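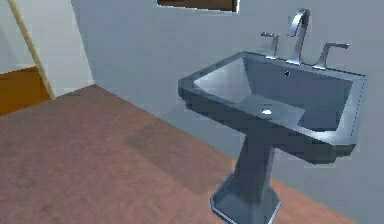
Mudança para apartamento alugado: pinto antes ou depois de levar as coisas?

Perguntado por So-ying Huang em Casa e mudanças

Oi, gente! Pego as chaves do meu primeiro apartamento sozinha em julho e estou meio perdida com a ordem das coisas. O contrato deixa pintar, desde que eu devolva tudo na cor original quando sair (tá escrito lá, cláusula e tudo). O problema é que só consigo duas folgas no trabalho e o frete da Fumer me cobrou 1.472 reais pra fazer tudo numa viagem só, então não dá pra levar metade antes e metade depois.

Minha mãe acha que eu devia mudar logo e pintar um cômodo por vez, com calma. Minha colega fez isso e passou quatro meses dormindo no meio de lata de tinta, kkkk. Alguém já passou por isso? E vale a pena pedir desconto no aluguel por causa da pintura?
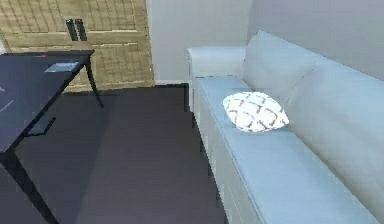 Ah, e esqueci de dizer: tenho rinite, então cheiro forte me derruba. Queria uma tinta que desse pra dormir em casa na mesma noite, se é que existe.

3 respostas

Ka-ming Ng respondeu:

Pinta antes, sem pensar duas vezes! Já me mudei cinco vezes e a única em que deixei a pintura pra depois foi um inferno, arrasta guarda-roupa pra cá, cobre cama com lona, pinga tinta no colchão mesmo assim. Com o apartamento vazio dá pra fazer sala e quarto em dois dias com um amigo ajudando (paga a pizza e tá tudo certo).

O que eu faria no seu lugar: pede as chaves uns dias antes. Muita imobiliária libera depois da vistoria, é só perguntar, o máximo que ouve é um não. No primeiro dia lixa, tapa buraco de prego e passa a primeira demão. No segundo, a segunda demão de manhã cedo e janela escancarada até de noite.

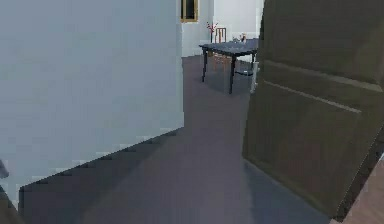

Compra fita crepe boa, daquela de pintor, e tira enquanto a tinta ainda tá úmida, senão vem lasca junto. E fotografa TUDO antes de abrir a lata: parede, rodapé, tomada. Quando saí do terceiro apartamento quiseram me cobrar um risco que já estava lá no dia em que entrei, e foram as fotos que me salvaram. Guarda também uma etiqueta com o código da cor original, ou leva uma lasquinha na loja pra eles acharem o tom.

Sobre a rinite, procura acrílica à base de água, "sem cheiro". Tem um cheirinho sim, não acredita no rótulo, mas é outra vida comparado com esmalte. Eu dormiria na casa da sua mãe na primeira noite.

Hok-lam Lau respondeu:

paga um pintor. me cobraram 120 por parede e ficou ótimo, não perdi folga nenhuma

Shih-chieh Man respondeu:

Concordo com o Ka-ming em quase tudo, só discordo de pintar o apartamento inteiro. Escolhe o quarto, que é onde você vai dormir e onde o cheiro incomoda mais, e faz só ele antes. Sala dá pra fazer depois, juntando os móveis no meio e cobrindo com lona. Cozinha eu nem mexeria no primeiro mês, você ainda nem sabe onde vai ficar cada coisa!

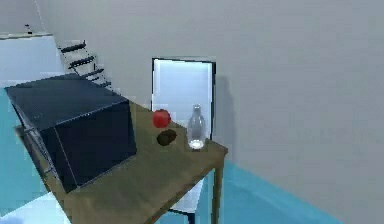
Do desconto: pede sim, mas por escrito e antes de assinar. Eu levei três orçamentos pro proprietário (o mais caro deu 2.789 reais, o que ajudou bastante na conversa, rs) e ele acabou pagando o material, com a mão de obra por minha conta. Se o contrato já estiver assinado fica mais difícil, mas manda um e-mail educado mesmo assim. E aproveita pra perguntar se a cor nova pode ficar quando você sair. O meu topou um branco gelo e nunca precisei repintar.

Comentário de So-ying Huang:

Muito obrigada, gente! Já mandei mensagem pra imobiliária pedindo as chaves antes. Vou de quarto primeiro. Hok-lam, esse seu pintor atende em que bairro?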